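Brokier bench kit evaluation: progress report, August
To: Fengying Zhong, Plurkolstead Fund
From: Tharun Kurup, Woltby review desk

The kit is assembled, which puts us ahead of July. Of the 2000 dollars released for this stage we have spent 1368, and the colour-sorting trials are under way.

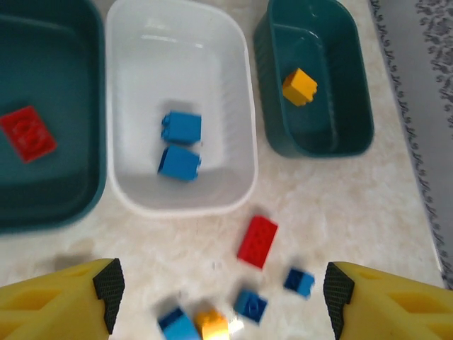 Brokier's manual runs to 49 pages and devotes one of them to calibration. Qianru Qian has written us a longer version, with less about the company's vision.

Setup time is still our main complaint. The brochure promises an afternoon, and does not say whose. Both arms bolt to the front rail, so reaching the fittings is simple enough, but the purple cables hang down past it and buyers will want a plan for them.

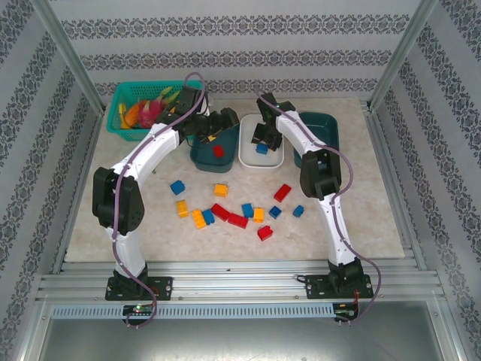
Sorting is scored by colour and by container. Lok-yiu Lui keeps the tally and accepts no appeals. Blue goes in the white tray, with red and yellow in the teal bowls either side, and a run stays open while any blocks are still out on the tabletop.
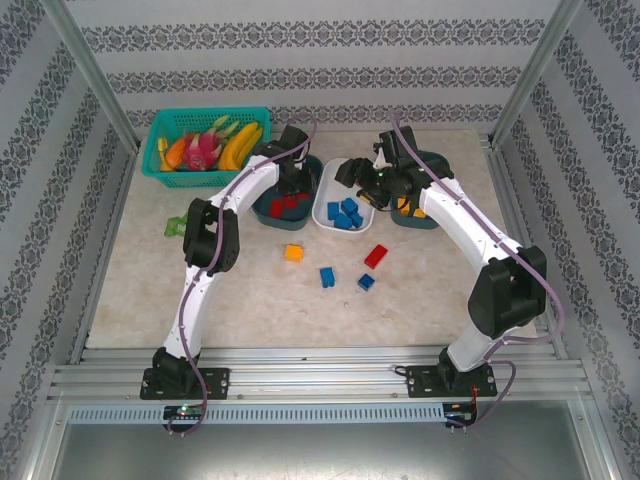

Still to come: the support contract, quoted at 600 dollars a year. Jinfeng Cai has asked Brokier what it covers. They have thanked him for his enthusiasm.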